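Plulto-users mailing list
Subject: Re: [plulto-users] Second bench, what to put in the request
Date: June 22, 2018

On the September request, since Hamon asked me to send numbers to the list before the form goes in:

> We have one table running and want a second. The quote from
> De Haan covers two handheld grippers with pads, mounting
> plates and cables. Liteleck quotes the grippers only. The
> De Haan price is 3,000 higher. Is the difference worth it, or
> do we buy bare units and make up the rest in the shop? Also,
> does anybody budget for spares, and how many?

Take the De Haan quote, but have them split it into lines. As it stands the pads, plates and cables are one lump, and purchasing will send it back. We lost most of a month to that last year.

On pads. The ones we run are plain black blocks with small mounting holes, and they are the part I would put money into. Order 4 spare pairs per table and put them on the same purchase order as the grippers. Ordered later they become a separate small order with its own shipping and its own approval. If you make them in the shop, count the hours. Our first shop set took 13 hours including rework on the hole spacing, and two of the blocks still did not sit square. Ask whichever vendor you choose whether their arms use threaded inserts or screws straight into the plastic. We have brass inserts and I would not go back.

On the table. Do not let anyone talk you into a machined work surface for this kind of task. A light wood-grain top is fine for hand-guided work. What does need checking is glare. Put the gripper on the table under the lights you intend to use and look at the view from the gripper camera before you sign for lighting. 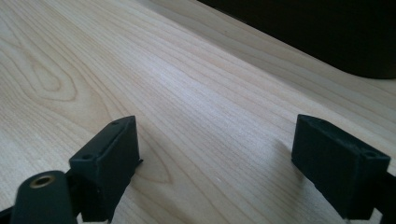
Ebbe Skjelbred: Agree on splitting the quote, disagree on lighting. Our request had no lighting line at all and we ended up paying for diffusers out of the consumables account, which then ran dry before the year was out. Put a figure in even if you think the room is good enough. An unused line can be moved. A missing one can't be added after approval, at least under our rules. I would also ask De Haan for the lead time in writing.

Fair point, and I have added a lighting line to my copy of the sheet. The lead time we were given on the phone was off by several weeks, so yes, in writing.

The items that get left out of these requests, from our own sheet:

Cables. Each gripper has its own, and the stands add more across the floor. Price them at the length they will run around the table and down the side, then add one spare of each.
Floor covering. We have gray carpeted mat around the table. It went in as furniture, and purchasing accepted that.
Stands. Buy ones with a base you can mark. Hazard tape is cheap and safety will ask for it.
Props. Trays, cups, a divided container with packets to fill it. We set aside about 100 per table and have not gone over. These are consumables, keep them off the equipment form.
Wrist straps, if the gripper does not ship with them. Liteleck's quote does not mention any.

Floor area is the other thing to plan before the form goes in. The table itself is small. The operator, both grippers, the cables and the stands take up far more than the table does, and a second table needs the same again. 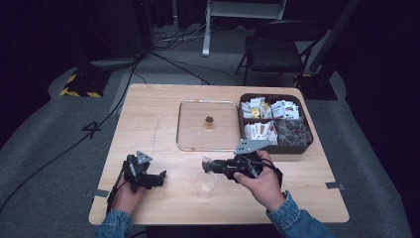
Tabletop task with two handheld grippers, glass tray and cup on the table.

If the two tables are to share stands, say so in the request and draw it. We did not, and the reviewer cut one set as a duplicate.

I can send the sheet off list. The totals are locked but the line items can be edited. Still open on my side is whether the service plan goes under equipment or under operating costs. If anyone has had an answer from purchasing on that, please post it.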